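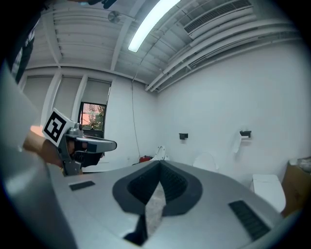 Home News Sport Letters What's On Notices

Number 33 to go on missing the train, a bit less often

14/06/2018

41 shares 4 comments

The number 33 bus from Clenarthorpe to Sevbridge station will leave six minutes earlier from next month, in a change that its operator says will "transform connectivity" and that its passengers say will let them see the back of the train instead of only hearing it.

Flekis Buses took over the route in April, promising a timetable built with commuters in mind. The morning service has since been due at Sevbridge station at 7.52. The train has been leaving at 7.51, as it has for as long as most people on the platform can remember.

Under the new timetable the bus is due at 7.46. This gives passengers five minutes to get off, cross the forecourt, find the ticket machine occupied by a man buying a return to somewhere complicated, and board. Those who use the 33 daily point out that the bus is usually seven minutes late by the time it gets past the roadworks on Mill Lane. Flekis says the roadworks are temporary. They were put in under the previous operator.

A petition asking for the bus to leave 20 minutes earlier was handed in at the company's Sevbridge office last week. It had 2395 signatures, a respectable effort considering the bus has 33 seats, a fact the company raised in its written reply.

"We are delighted by the level of interest in the service," the reply says. "We would encourage all signatories to travel with us."

The petition was started by Szabolcs Győri, who lives in Clenarthorpe and works at a dental laboratory two stops down the line. He has missed the 7.51 often enough to have formed a view on the station's three benches. The one by the footbridge is the best of them, he told us, but only when the wind is in the west.

"I asked them a simple thing," he said. "Can the bus get to the station before the train goes? They sent me a leaflet about the seats."

The seats are new, and by general agreement very good. They have a charging socket each and a hook for a coat. Passengers have had plenty of time to get to know them, as the 33 now goes by way of the retail park, where it waits with its doors open for four minutes to allow for people who might want the retail park. It opens at nine.

Taking the stop out would solve most of the trouble at a stroke. Flekis says this can't be done before the autumn review, as the retail park pays towards the route and the agreement names the stop. It doesn't name a time of day, and Mr Győri has suggested that the first two buses could run straight through. The company says it will look at his idea during the autumn review.

The other option is to hold the train. A question was put to the rail operator on that subject and the answer came back in one line. It would not be fair, it said, to delay passengers from further up the line for the sake of those arriving by bus. Passengers from further up the line, two of whom we spoke to, said they were generally delayed anyway and wouldn't have noticed.

Some of the anger has moved on to the tickets. Flekis stopped taking cash in April and asked passengers to use Pyo, an app which works well wherever there is a signal. There is no signal at the Clenarthorpe stop. There is a good one at the top of Chapel Hill, 700 metres off, and regulars have taken to walking up, buying a ticket, and walking back down to catch the bus. The ticket is valid from the moment it's bought, and runs out after an hour. With a brisk walk and an empty road it's still good at Sevbridge. On the slower mornings it has expired by the roundabout.

Drivers have been sensible about this. None has yet put anyone off, and one is said to announce the hill as the first stop. The company would like it known that this isn't official.

A paper ticket can be had from the Sevbridge office, in person, between ten and three. For anybody who works in the day this means taking a morning off, and getting there on the bus. Asked whether the shop in Clenarthorpe could sell them, Flekis said it had approached the shop and was waiting to hear. The shop said it had written back in May and was waiting to hear.

There is some good news in the new timetable. The last bus home moves from 6.40 to 7.15, which will suit anyone held up at work, and the Saturday service, cut last year, returns with four buses each way. None of them meets a train either, but on a Saturday people seem to mind less. The evening 33 will also stop outside the surgery again, after patients complained of being set down across the main road and left to make their own arrangements.

Fares stay as they are until the end of the year. Copies of the timetable will be put up at all stops, apart from Chapel Hill, where there isn't one.

Mr Győri says he'll give the new times a fair go. He has also bought a bicycle, second-hand, and has done the ride to Sevbridge twice. It took him less time than the bus on both occasions, though he had to stop for the roadworks like everyone else, and there was nowhere at the station to lock it up. He has started a petition.

Flekis is inviting views on the timetable until the end of the month. They can be given through the Pyo app.

Comments (4)

hillfoot_jean
Been catching that bus since it was a green one with a conductor. Never met the train then either but you could pay with actual money.

R. Tansley
Small correction, there are four benches at Sevbridge if you count the one behind the waiting room. Nobody sits on it because of the pigeons.

up_the_clen
Why does everyone moan about the retail park stop? My mum works there and starts at 8. Some of us DO use it. Four minutes won't kill you.

hillfoot_jean
@up_the_clen It's four minutes for your mum and an hour for me love, next train is 8.51. No hard feelings, tell her I said hello.

Share Print Next story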